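Last revised 22/11/2019 by Bianca Ene. Applies to the demonstration tables at the Cârstea site. Replaces the May version.

# Running a demonstration shift with hand-held grippers

Fultard is moving small-item handling to the Kadness cell. The cell learns from recorded demonstrations, so part of the handling staff now spends part of each week at a table with a pair of grippers. This page covers one shift from setup to hand-off and the changes to job duties that come with it.

## Before you start

- Your name is on the demonstrator list. Seo-ah Choo keeps the list.
- You have done the half-day introduction.
- Both grippers are charged and have the same firmware. Mixed versions record without an error and fail later, at import.

## 1. Set up the table

1. Take the item list from Stulik. A standard list has 32 items.
2. Wipe the marker on each gripper with a dry cloth. A smudged marker is the most common cause of lost tracking.
3. Power on the left gripper, then the right. Wait for the green light on both.
4. Route cables away from where you stand.
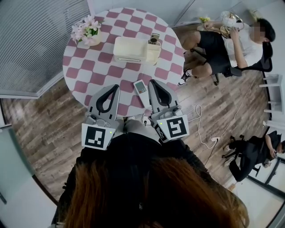 Open and close each gripper fully, three times. Stulik uses this to set the zero point, and it has to be repeated if a gripper is swapped during the shift.

## 2. Record

1. Put the first item within reach of both hands.
2. Start the take and hold still for two seconds.
3. Do the task at the speed you would use by hand. Slow takes teach the cell to be slow.
4. Release, lift both grippers clear, stop the take.
5. Mark it *good*, *retry* or *fail*.

Keep your wrists loose and avoid covering one marker with the other gripper. If you drop an item, finish the take and mark it *fail*. Failed takes are kept and used. Do not delete them to improve your numbers - deletions show in the log and have to be explained. 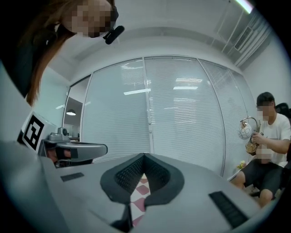

A demonstrator may stop at any time. The fixed break is after 137 takes or at the end of the hour, whichever comes first. The old limit of 300 was dropped after several people reported sore thumbs, and it should not be used even if the table is behind schedule.

Whoever is off the grippers can fetch items, check the log or sit out. Agree on this at the start of the shift.

## 3. Check and hand off

Play back every tenth take. Look for:

- jumps in the gripper path
- jaws that read closed when they were open
- a start or stop that clips the motion

If two checked takes in a row are bad, redo the zero point and mark everything since the last good check as *retry*. Then upload the batch and enter the take count on the shift sheet. 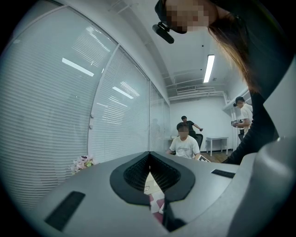 *Demonstrator leaning in over a gripper, with a small camera worn on the head.*

## What changes in your job

**Hours.** Demonstration time is paid at your normal rate and counts as handling time. It does not come out of breaks.

**Targets.** There is no individual take target. The project needs 1,000 good takes per item type, counted across all tables.

**Handling work.** Item types are moved to the cell one at a time. When a type moves, the people who handled it get written notice and a choice between exception handling and further demonstration work. Exception handling means clearing what the cell rejects - it is more varied than the old job and has more standing.

**Recordings.** Takes are used for training the cell only. Supervisors have no access to playback for performance review. Requests to remove your own recordings go to Bianca Ene.

## Known problems

- Stulik shows the previous shift's name until the first take is saved.
- Shiny items confuse the jaw estimate. Mark them in the notes field.
- The right gripper on table two loses its zero point after a battery change.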